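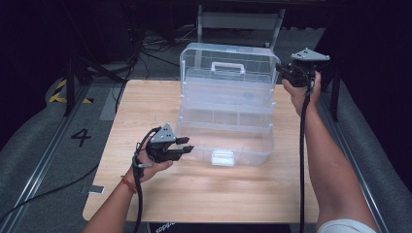

Tiempo de lectura: 4 minutos

Figura 1. Caja organizadora de plástico transparente, por niveles y con asa en la tapa, sobre una mesa de madera clara.

Imprimir | Enviar por correo electrónico
12/20/25 — Por el Grupo de Estudios Ibarra
Compartido 77 veces

4. Votación de los premios de fin de temporada

4.1. Datos y procedimiento

Los premios individuales de la Liga Kundell se deciden por votación al término de la última jornada, en junio. Votan los capitanes, los entrenadores y los delegados de prensa acreditados por cada club. Cada votante ordena a tres jugadores. El primero recibe cinco puntos, el segundo tres y el tercero uno. No se permite votar a jugadores del propio equipo, y las papeletas que incumplen esta norma se anulan por completo, aunque solo una de las tres posiciones sea incorrecta.

Para este trabajo se dispuso de 425 papeletas válidas. De cada una se conoce el club del votante, su función y el orden de los tres jugadores elegidos. La identidad de quien vota no figura en los datos entregados por la liga. Las papeletas se transcribieron dos veces por separado y las discrepancias se resolvieron consultando el original. Casi todas eran errores en el dorsal, frecuentes en los clubes que cambiaron la numeración a mitad de curso.

Los datos de juego proceden del registro Gikano, que recoge goles, asistencias, minutos disputados, tarjetas y cambios de cada partido. El análisis cubre 200 partidos de la fase regular. Se excluyeron los encuentros suspendidos y los que se reanudaron en otra fecha, ya que en ellos el registro asigna todos los minutos a la fecha inicial y altera la medida de proximidad que se describe a continuación.

4.2. Medida de proximidad

Se quería saber si las actuaciones de las últimas jornadas pesan más en el voto que las del comienzo de la temporada. Con este fin se dividió la fase regular en 4 tramos de igual número de jornadas y se calculó, para cada jugador con al menos un voto, la contribución a gol por partido completo disputado en cada tramo. La contribución a gol suma goles y asistencias sin ponderarlos. Se probó también una versión en la que el gol valía el doble y el orden de los candidatos cambió poco.

Los porteros y los defensas plantean un problema conocido. Su contribución a gol es casi siempre nula y no guarda relación con su rendimiento. Para ellos se empleó la diferencia entre los goles encajados por el equipo con el jugador en el campo y sin él. Es una medida imperfecta, sobre todo en los porteros titulares que disputan todos los partidos, para quienes no existe comparación posible. Estos casos se trataron aparte y no entran en el modelo principal.

4.3. Resultados

El último tramo es el que mejor explica los puntos obtenidos por centrocampistas y delanteros. El primer tramo tiene un efecto positivo, pero menor, y los dos centrales apenas se distinguen entre sí. Dicho de otro modo, un delantero que marca con regularidad al final de la temporada recibe más puntos que otro con el mismo total de goles repartido de forma inversa.

El efecto varía según la función del votante. En los delegados de prensa es claro. En los capitanes es más débil, y en los entrenadores no se distingue de cero cuando se controla por la clasificación final del equipo del candidato. Una explicación posible es que los entrenadores conservan informes escritos de los rivales y los consultan antes de votar. No se dispone de datos que permitan comprobarlo.

La posición final del equipo tiene un peso considerable. Los jugadores del campeón, el Nonside, reunieron más puntos de los que predice su rendimiento individual, y lo mismo ocurrió, en menor medida, con los del segundo clasificado. Los tres jugadores del Nonside que encabezaron la votación se repartieron los primeros puestos en papeletas distintas — hubo pocas en las que coincidieran los tres —, de manera que la concentración del voto en un solo club no puede atribuirse a un único grupo de votantes.

En cuanto a las tarjetas, no se observó penalización por las amarillas. Las expulsiones directas sí se asocian con menos puntos, aunque los jugadores expulsados y votados son pocos y el resultado debe leerse con prudencia. Tampoco se encontró diferencia entre jugar como local o como visitante.

4.4. Comprobaciones adicionales

El modelo se repitió sin los jugadores del Nonside. El peso del último tramo se mantuvo y el de la clasificación se redujo, como cabía esperar. Se repitió también sin los jugadores que cambiaron de club en el mercado de invierno, con resultados casi idénticos a los del modelo principal.

Una segunda comprobación consistió en sustituir los tramos por una función continua de la distancia entre cada partido y la fecha de la votación. El ajuste mejora ligeramente, pero los coeficientes son más difíciles de interpretar y por ese motivo se conservan los tramos en el texto. La curva estimada es casi plana hasta bien entrada la segunda vuelta y crece en las últimas jornadas.

Queda una limitación que afecta a todo el apartado. La liga solo conserva las papeletas de la temporada más reciente, por lo que no es posible separar el efecto del calendario de las circunstancias de este campeonato, que se decidió tarde y con varios equipos todavía en condiciones de ganarlo. En una temporada resuelta antes, el último tramo podría tener menos peso. La liga ha aceptado guardar las papeletas en adelante, y el análisis se repetirá con las de la próxima votación.

Imprimir | Enviar por correo electrónico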